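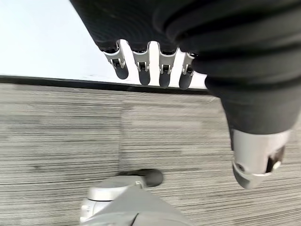 The slow failure of the cabinet hinge

Most doors in a house are opened a few times a day and inspected never. The cabinet door is opened more than any of them, weighs less, and hangs on hardware that costs less than a sandwich. When it begins to rub against its neighbour the usual response is to push harder. By the time somebody finds a screwdriver, the screw holes have often gone oval and the adjustment that would have fixed the problem in a minute has nothing to pull against.

Tania Miah repairs built-in furniture from a two-bay workshop called Dulo, and hinge work accounts for most of her winter. She divides callouts into alignment faults, fixing faults and carcass faults. Alignment faults are cured with the hinge's own screws. Fixing faults need new material in the hole. Carcass faults mean the box itself has moved, and no amount of work on the door will make it hang true until the box is dealt with.

The three are easily confused. A door that has dropped at its handle side may have a loose upper hinge, a badly set lower one, or a cabinet standing on a floor that falls away at one end. Miah starts with a level laid along the top and then across it, before she touches the door at all. On long, low units the fall is often at one end only, and the doors nearest that end show it first.

"People ring about the door because the door is what they have hold of," she says. "I'd put a third of them down to the floor."

What the screws do

The common concealed hinge has two parts: a cup, pressed or screwed into a bored recess in the door, and an arm that fastens to a plate on the cabinet side. Between them they usually offer adjustment in three directions. The screw nearer the door generally shifts it sideways. The one further back, or a cam in the same position, moves it in or out from the carcass. Height is set at the plate, either by a cam or by slackening the plate screws and sliding the whole assembly in its slots.

Adjustments interact. Moving the top hinge sideways tilts the door, which alters the gap at the bottom as well as the top. The accepted practice is to set height first, then the side gap, then depth, working in quarter turns and closing the door between each. On a pair of doors, one is set square to the cabinet and left alone, and the other is brought to it.

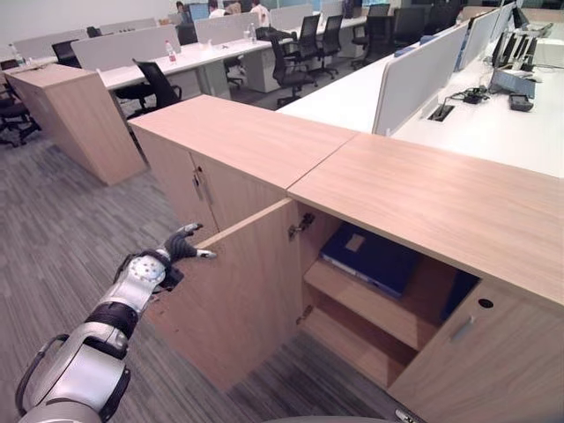
Photo: Bekine

Butt hinges, still found on older and handmade pieces, have no such provision. They are corrected by packing. A strip of thin card behind a leaf throws the door away from that side, and deepening the recess draws it in. The method is slow, and it is also durable – Miah has taken apart doors whose card packing had outlasted two coats of paint.

Load and leverage

The strain on a hinge depends on the weight of the door and on its width. A wide door places its centre of mass further from the hinge line, and the upper hinge carries that leverage as a direct pull on its screws. Spacing the hinges further apart reduces the pull. Adding a third hinge in the middle helps keep a tall door flat but does little for the one at the top, a point often missed by those who fit a third and expect the sag to stop.

Farzana Chowdhury, who designs storage for the small manufacturer Udow, specifies hinge positions by measuring 100 mm from each end of the door and moving inward only where a shelf is in the way. Shelves are a frequent nuisance. A fixed shelf at the wrong height will foul the hinge arm, and shifting the hinge to clear it shortens the distance between the two. Her drawings now settle the hinges first and the shelves afterwards.

Refilling the hole

Stripped screw holes respond well to a glued hardwood plug. The old hole is drilled out to 10 mm, the plug is glued in and trimmed flush once set, and a fresh pilot is bored to suit the screw. In chipboard the plug should be as long as the panel allows. Matchsticks and toothpicks will hold a light door for a while, though they tend to split along the grain when the screw is driven again. A longer screw is tempting and should be checked against the thickness of the side before it comes out in the next compartment.

Miah prefers a plug to the expanding repair sleeves sold under names such as Spahić, mainly on the grounds that a sleeve can turn in crumbling board. Chowdhury uses the sleeves in new work and has no complaint with them.

Both recommend leaving a plugged hole overnight. The door can be stood against a wall in the meantime, hinge side up, with its screws taped to the back.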